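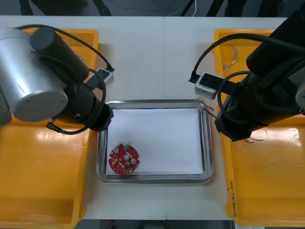
Photo: Trịnh / Grirkeck, Wutstead

We have rewritten the working rules for our two-arm bench at Grirkeck, and several people asked me to share them. I will put them in a thread. They are house rules for one bench, so please read them as that. Your risk assessment is still your own job.

Some background. The bench sorts and handles small parts from old devices: round circuit boards, short wire harnesses, pieces of housing. Two arms, one tray in the middle, a yellow bin on each side. The project is called Talard and it has been running since November.

The old rules were a document of 40 pages. I wrote a good part of it, so I may criticise it. It was complete and people signed it, and then they asked their neighbour what to do. The new version fits on one sheet and has six rules. The long document still exists for the things you look up once a year.

RULE ONE. The tray is the only shared place.

Both arms may enter the area over the tray, but one at a time when either of them is holding something. The arm which waits must wait at its own side, outside the tray rim, and it must be really stopped. Slow movement does not count as stopped.

We had discussions about this one. If the software is good, both arms can work over the tray together, and for some tasks they must, for example one holds and the other pulls. For these tasks there is a separate written permission, with the task name on it. Without the paper, one at a time.

I should say what "holding something" means, because it was the source of most questions. A wire between the fingers is holding something, even a thin one. Long thin things reach further than the gripper and the planner often does not know this. We treat a held wire as if it were a stiff stick of the same length, in every direction.

Yes, this wastes space. With a longer harness the arm behaves as if it carries an umbrella. I prefer this to a wire end dragged over a board.

RULE TWO. White paper in the tray, fresh at the start of each shift.

Steel reflects the lights and then the cameras see things which are not there. A sheet of plain paper solves most of it and costs nothing. It must lie flat and it must leave the rim free. If it curls, change it. No tape to hold it down, please.

Before the paper we tried a grey mat. It was better for the eyes of humans and worse for small dark parts. If somebody has a mat which works well with both, I am interested, please write to me.

Also under this rule: boards go down with the tall components up. The capacitors are easy to bend and a bent one makes the whole record of that board doubtful. When you find one already bent, write it down before the first movement.

RULE THREE. Cables on the arm are part of the arm.

This is the rule I care about most. Each wrist camera has a cable, and the cable needs a loop so the wrist can turn. If the loop is too short, the connector is pulled out. If it is too long, it hangs into the work and catches on a bin.

So the check at the start of the shift is done with the arm in motion. Turn the wrist to both ends of its range, at the slow speed, with one person watching only the cable. Then lower the arm into the bin and watch again. Looking at an arm in its rest position tells you very little.

The limit for this check is 30 minutes for both arms, and usually we need much less. If you have used the whole time and you are still moving clips around, stop and ask for help. It means that the cable route is wrong and small corrections will not repair it.

One thing we changed: cable clips are now on the list of parts with a drawing. Before, everybody put them where it looked fine. After some weeks the left arm and the right arm had different loops, and a movement which was safe on one side was not safe on the other.

Somebody asked me if we use a sleeve for the whole length. We tried. The sleeve was stiff and it pushed against the wrist, so the force readings were not good any more. We went back to a free loop with a fixed drawing. For a bigger arm I would maybe decide differently.

RULE FOUR. A bin is a container, and it is also a wall.

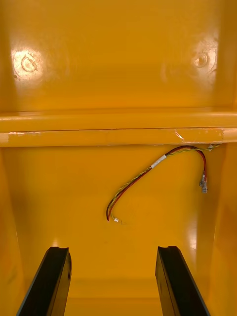 When the gripper goes down inside something with sides, the rules for speed change. We use the slow speed from the moment when the fingertips pass the upper edge, until they have come out again. This is for both directions. People remember it on the way in and forget it on the way out, when the fingers hold something.

Fingers open before going in, to the width written in the task sheet. It is not allowed to open them further when they are already inside. If the width was wrong, come out and start again.

A loose connector is always approached from the housing side, never by its wires. If the housing is too small for the fingers, the task goes to a human with tweezers. We had many nice ideas about gripping the wire close to the connector and I have removed all of them from the sheet.

Taped bundles: you may grip on the tape if it is firm. You may not pull the tape off with the robot. It sounds like a strange thing to forbid, but it was tried, and the glue on the fingertips stayed there for the rest of the day.

Shiny plastic needs one extra line. Yellow and glossy surfaces give strong reflections to a wrist camera, and the reflection moves when the camera moves. If the position of a part jumps between two views, take a third view from another angle before any contact. Do not take the average of the two.

Scratches and scuffed places on plastic: note them at the start of the day, with a picture. Without this you can never say later if the robot made the mark, and the discussion becomes unpleasant. I speak from experience – we lost almost a full afternoon on a mark which was probably older than the project.

RULE FIVE. Write on the bins, in a way which another person can read.

Each bin gets a label with the content and the date when it was put into use. Handwriting is allowed. Printed labels are nicer, but the printer is on the other floor and people then postpone it. A label by hand today is worth more than a printed one next month.

The label goes on the outside, low, where no gripper comes. Old text is removed completely before new text is written. If you see two dates on one bin, the bin is out of use until someone has decided which is right.

Please keep scrap wire out of a bin which is used for counted parts. A tangle of wire takes other things with it when it is lifted. At our last inventory we had 497 parts in the list and a smaller number on the table, and I will not say in public how long we searched.

RULE SIX. Anybody may stop the bench, and the stop is not discussed on the same day.

The person who pressed the button writes one line: time, which arm, what I saw. That is all. The next day we look at it with the log. It helps much that nobody has to defend the stop in the moment, when the others want to continue.

We count the stops, but we do not have a target for them. If there is a target of few stops, you will get few stops and the same number of problems. I had to explain this to our management two times, and I must say that they listened.

After a stop the restart is done by two people. One is at the screen and one has the eyes on the table. The one at the table says loudly what the grippers are holding, left and then right, "empty" if empty. It feels a bit like theatre in the first week.

Those were the six. Now some answers to questions I received by message.

"Why is there nothing about the floor?" Good remark. There is a general rule for the whole hall in Wutstead: what falls down stays down until the arms are stopped. It is not on our sheet, but I think I will add a short line under rule six.

"Do you use the same rules for collecting data and for normal work?" Yes. I have seen places where the data people have softer rules as it is "only recording". The arms have the same mass when they are recording.

"Is one sheet enough for an auditor?" No, and we do not pretend this. The auditor gets the long document, the risk assessment, and the drawings. The sheet is for the person who stands at the bench at seven in the morning.

"How do you train new colleagues?" First day only watching and reading. Second day they do the cable check together with somebody. They touch the task software when they have done the restart procedure correctly from both positions. Some find this slow. I also found it slow when I started here.

"Can I copy it?" Yes, please do. Change the names and the speeds, and remove what does not fit for you. If you find a mistake in it, tell me also, even a mistake in my English. In the first draft I had written "griper" everywhere, and it was on the wall for two weeks.

Next I want to write down how we choose the slow speed, which has more argument in it than all six rules together. It will take me a while. The numbers first need to be checked on the right arm.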